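Drernard Hand Gripper

The Drernard Hand Gripper is a hand-held recording tool sold as a kit by Drernard, a hardware firm based in Getham. It is used to collect demonstrations of household handling tasks, chiefly with clothing and bedding, for training robot arms. The operator holds the tool and works the jaws directly, so no arm is needed on site.

Design

The tool has two opposed black plastic jaws with navy-blue rubber pads on their inner faces. The pads can be replaced without removing the jaws. A camera on the body looks forward between them - the same view a robot arm carrying the tool would have. The kit weighs 1,298 grams in its case and includes 5 pairs of spare pads, a charging lead and a calibration card.

Service

Drernard also offers a collection service under the name Jaritz, in which trained operators record tasks in private homes. Folding is the most requested category. Customers supply a task list, and each garment is laid flat before the jaws close on it. Knitwear is listed separately from woven cloth in the service terms, as it stretches under the pads.
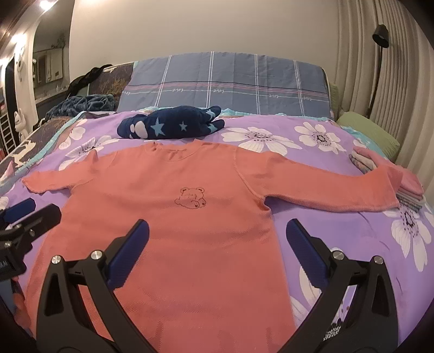
GETHAM, June

A long-sleeved knit sweater spread on a bed, with the open jaws over its lower part.

Reception

The trade newsletter Esteves tested the kit over 13 sessions and rated it well for grip on thick fabric. Its main complaint was battery life, measured at some 28 minutes of continuous recording. The reviewers also found that the jaws were slow to pick up a single layer of thin cotton - a fault the maker has addressed with a softer pad, sold separately.

Versions

A left-handed version has the trigger and cable outlet reversed. Pads are shared between both versions, but cases are not.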